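Caring for Wooden Cutting Boards

Residents of Grube House are asked to maintain the cutting boards supplied with each shared kitchen. A board that is cleaned and oiled on a regular schedule will resist cracking and can remain in use for many years.

Wash the board by hand after each use with warm water and a small amount of dish soap. Do not soak it or place it in the dishwasher. Wash both sides, even when only one has been used, so that the wood takes up moisture evenly. Dry it with a clean towel and stand it on edge overnight.

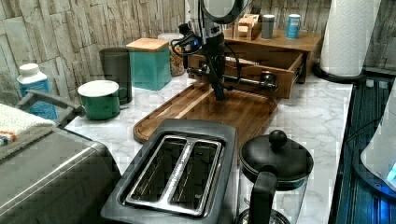 Oil the board once a month, and every two weeks from November until the heating is turned off. Use food-grade mineral oil only. Cooking oils turn rancid and leave an odor. Apply the oil with a soft cloth, following the grain, and allow it to stand for 4 hours before wiping away the excess.

To remove stains, sprinkle coarse salt over the surface and rub it with half a lemon. Rinse and dry the board as usual. Light knife marks may be sanded with fine paper, after which two coats of oil are required.

Boards with deep cracks should be returned to the housing office, Room 26. Requests for replacement boards may be addressed to Anneliese Diekmann at extension 134.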